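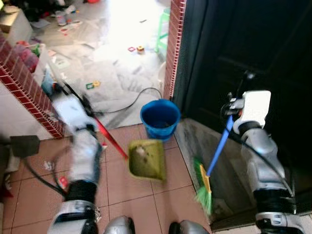
CLUTBY, Wed 24 October -- The floor manager at Trorton starts every job at the doorway. Her firm cleans rented houses between lets, up to 23 a month, and she trains the new staff herself. She agreed to talk about hard floors on condition that the conversation stayed on hard floors.

"Tiles are simple. The joints are the work," she said. A square tile with a dark grout line hides dirt well, and a new cleaner will often pass a floor that has not been swept properly. Her test is a dry white cloth drawn along one joint for the length of four tiles. If it picks up grit, the floor is swept again before any water goes near it.

She keeps sweeping and washing as separate stages. Grit that gets wet turns to a paste, settles in the grout and dries there. "After that you need a hand brush and your knees," she said. A bucket may stand ready by the door while the sweeping is done, but the mop stays out of it.

The order of work is fixed. The inner room is swept first, towards the doorway. The threshold is swept next, as a job of its own, and then the outer floor. Dirt is collected at each stage and is not pushed from one floor to the next. She prefers three small piles to one large one, on the grounds that a large pile gets walked through.

Asked about thresholds, she became more exact. A stone step sits slightly proud of the tile on most of the houses she handles, and the angle where the two meet holds fine dust. The broom should be stood almost upright there, so that the tips of the bristles reach into the angle, and drawn along it in short strokes. "If you lay the head flat you clean the top of the step and nothing else." The same goes for the foot of a door and for the bottom course of a brick or brick-patterned wall.

On tools she has firm views and little interest in makers. Trorton buys its brooms and dustpans from Hirano, a wholesaler in the next town, and the last order was for 200 broom heads. She asks for soft synthetic bristles with split ends for indoor tile and a stiffer head for yards. Heads are replaced when the bristles stay bent after a night hung up. Brooms stored standing on their bristles do not last, and she charges those to the team.

The dustpan matters more than people think, in her view. She issues the long-handled type to everyone. The lip has to lie flat against the tile, and a chipped lip leaves a line of dust at every pass. "You move the pan back a little, sweep, move it back again. Three times is normal." A loaded pan is carried low and level, and emptied before it is half full.

Family houses take longer. Toys, papers and boxes are lifted before the broom comes out, small pieces into one tub and paper into another. Stools go up on a table or out of the room. Cables are lifted and swept under, never swept over. At Cundov, a row of family lets, she allows 188 minutes for a whole house, and the lifting takes a good part of it.

Water is changed when the bottom of the bucket can no longer be seen. Dark water, she said, should go down an outside drain if there is one, with the last inch poured through a sieve -- grit in a sink trap is a call-out she has paid for before.

Her last point concerned drying. Doors stay open and the tiles are left alone until the grout has gone back to one even colour. Then the white cloth comes out again, on a different joint.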